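A Colour for Every Surface: The Microfibre Cloth in the Shared Workplace

Few items in a building are handled as often, or considered as seldom, as the cleaning cloth. At Surkside, where several workshops share one set of amenities, the cloths are now sorted by colour before they are put away, and the practice has been set down in writing.

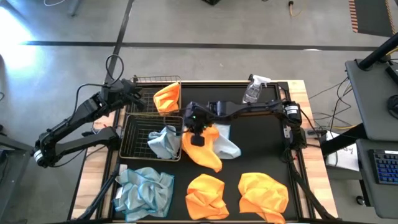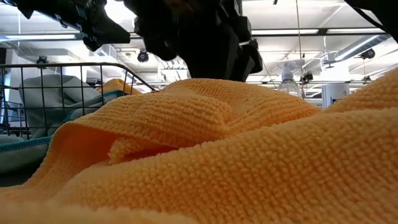
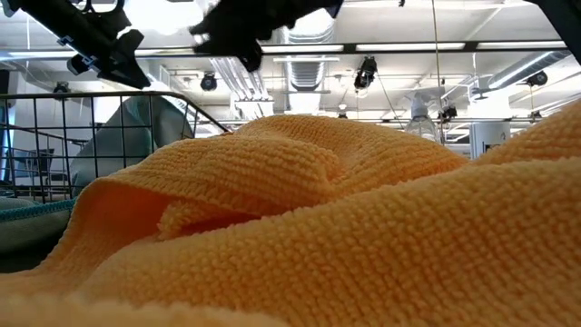

Orange microfibre on the worktable and at close range, with wire baskets at hand in all three views.

The orange cloth is the workhorse of the Surkside scheme. It is assigned to benches and tabletops, while light blue is kept for glass and the kitchenette. "Colour is the quickest instruction one can give," says Nermin Tuncer, who drafted the procedure. "A label must be read. A colour is recognised from the doorway."

The texture of the fabric deserves equal attention. A looped pile holds dust among its fibres and releases it in the wash, provided the load contains no fabric softener, which coats the fibres and dulls their grip. Surkside launders its 122 cloths separately from cotton, at a moderate temperature, and dries them on low heat. Lint from cotton towels is difficult to remove once it has settled in the loops.

Storage has been the more contested matter. Closed tubs were in use for almost 3 years and were withdrawn after Selim Sönmez, of the building services office, reported a persistent musty odour. Open wire baskets were adopted in their place - one for each colour, set within reach of the table where sorting is done. Cloths may be folded or simply dropped in. The procedure expresses no preference, although Ms Tuncer does.

A cloth is retired when its pile has flattened or its hem has begun to part. Retired cloths are cut down and passed to the paint store on level 2, where they are used once and discarded. The current edition of the procedure, dated 16 August 2022, is kept at the front desk.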